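Qui sommes-nous ?

Lusix est une maison de préparation de commandes installée à Drarna, dans les anciens bâtiments de la filature Herrero, dont nous avons gardé le nom au-dessus du portail parce que tout le monde, dans la vallée, continue de dire qu'il travaille « chez Herrero ». Nous composons des coffrets de jeux et de petits objets pour des boutiques et des écoles, jusqu'à 3000 par semaine quand arrive novembre, et nous sommes 149 à nous partager les ateliers, le quai et les bureaux du premier étage.

Pendant longtemps, tout s'est fait à la main, et beaucoup de choses se font encore ainsi. Mais prendre une pièce, la poser dans un panier, reprendre la suivante, cela finit par peser sur les épaules et les poignets, et nos collègues nous l'ont dit assez souvent pour que nous les écoutions. De ces conversations est né Sketora, notre programme d'automatisation, que nous menons tranquillement, un poste après l'autre, avec les personnes qui y travaillent.

La table d'essai, avec ses objets de couleur et son panier tressé, est un peu devenue le cœur de l'atelier.

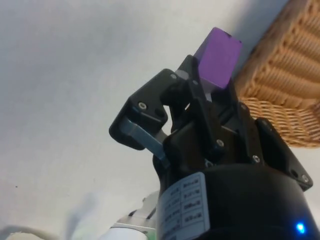
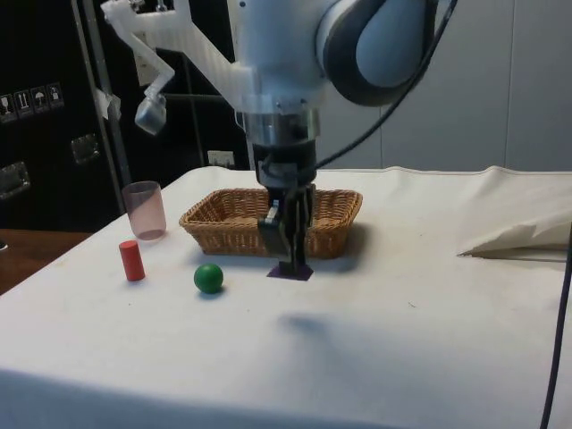

Les équipes de préparation y passent à tour de rôle, deux heures le matin, et ce sont elles qui choisissent les objets, décident de ce qui est bien rangé ou mal rangé et notent leurs remarques dans un grand cahier à spirale (nous en sommes au quatrième !). Une ancienne préparatrice règle aujourd'hui les bras, une autre forme les nouveaux venus, et plusieurs collègues du quai ont demandé à suivre la même voie, ce qui nous fait très plaisir.

Nous avons pris dès le départ un engagement simple, écrit et affiché à la cantine : aucun poste supprimé à cause de Sketora, et une formation payée pour chaque personne dont le métier change. Cela demande du temps, il y a eu des inquiétudes, et il y en a encore — nous préférons en parler autour d'un café que les laisser traîner dans les couloirs.

Si vous passez par Drarna, venez nous voir. L'atelier se visite en mars et en octobre, sur simple appel à l'accueil, et le café est toujours chaud vers dix heures.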